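Notebook, Camargo letters, March

Started a little after 2 p.m., second pass on the Camargo letters, box 3. Marlene Barbosa had the scans up before I got my coat off, and we went straight to the letter we gave up on last time, the one from the brother in Dusport. It cracked open today! The word we had been reading as "fever" is "favor." The whole middle paragraph changes with it. He isn't telling the family he was sick over the winter. He's telling them he is in debt to somebody, and that he doesn't want the mother to hear of it.

I went back over the letterforms to be sure. His a is open at the top whenever he writes fast, and he closes it again when he slows down for names and sums. Once I had that, "harbor," "wages" and "stand" all fell into place on the next sheet (I had "stend" with a question mark, which bothered me more than I let on). 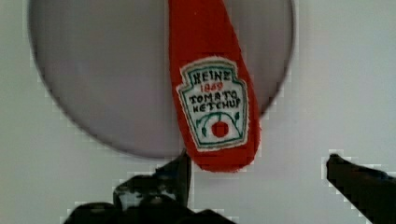
Marlene thinks the favor and the loan in the Irkville letter are the same piece of business. I want that to be true, so I am going slowly. The Irkville letter has no year and the paper is a different stock. What they do share is the phrase "to be made right by," with the same odd spacing before "by." I've put both passages side by side in the working file, readings only, with no modern wording added.

Translation next. Reinaldo Vieira sent his draft of the Portuguese pages overnight, nearly 18 of them, and they're a pleasure to read. He keeps the long sentences long. My one big comment is on "saudade," which he has as "longing" in every letter. In the first letters that works nicely. Later on the same writer uses it as a sign-off, almost like "regards," and "longing" makes him sound heartbroken over a shipment of rope. Reinaldo called and we talked it through for a good while. He'll try "missing you all" for the sign-offs and keep "longing" where the body of the letter carries it. 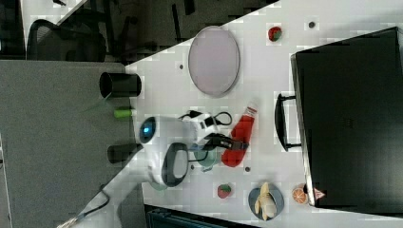 Should the English reader be told that one Portuguese word sits behind two English ones?
A short note at the first sign-off, pointing back to the earlier letters, then nothing more after that.

Reinaldo was fine with this. Cremilda Siqueira would rather see a glossary at the back, and I can see why, but I know I never turn to the back myself. We could have both. The glossary would only need the words that shift on us, and so far there are eight.

Also from Cremilda: the name Rovari. I had been treating it as a surname, as in "went with Rovari to the customs house." She found it in the 5th letter with an article in front, so it may be a boat. Wonderful if so! It would explain why "Rovari" is late so often and why people are forever waiting for him at the dock. I've changed the tag from person to uncertain and left the text alone. Anderson Queiroz is going to look through the harbor lists.

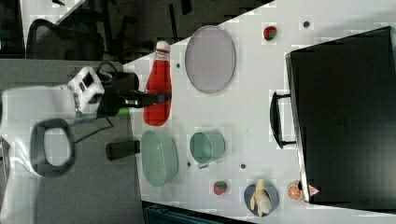
READINGS CHANGED TODAY

"fever" to "favor," letter from the brother, middle paragraph. Sure.
"stend" to "stand," next sheet. Sure.
"my cousin" to "my cosine"?? No. Put back to "my cousin." He skipped a minim, that's all.
"sold the hours" to "sold the horse." Sure, and a relief.
"Rovari," person to uncertain. Waiting on Anderson.

Valquíria Fontes read all of these cold, without my notes, and matched me on everything except the horse, where she had "house." We pulled the scan up to full size. There's a clear r, with the small shoulder he always gives it, and the next line mentions a saddle. She gave me that one. She also caught that I had been quietly fixing his commas, which I swore I wasn't doing. Three sheets of commas to put back as he wrote them.

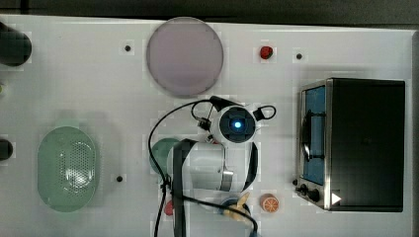 The commas do matter, annoying as it is to redo them. He puts one wherever he stops to dip the pen or to think, and reading aloud with his punctuation I started to hear him – short of breath, a bit grand, always circling back to money. Marlene read the debt paragraph out loud that way and it was far better than my tidy version.

Left for next time: the torn corner on the last sheet, Reinaldo's sign-offs, and the two words under the ink blot, which I am fairly sure begin with "don't."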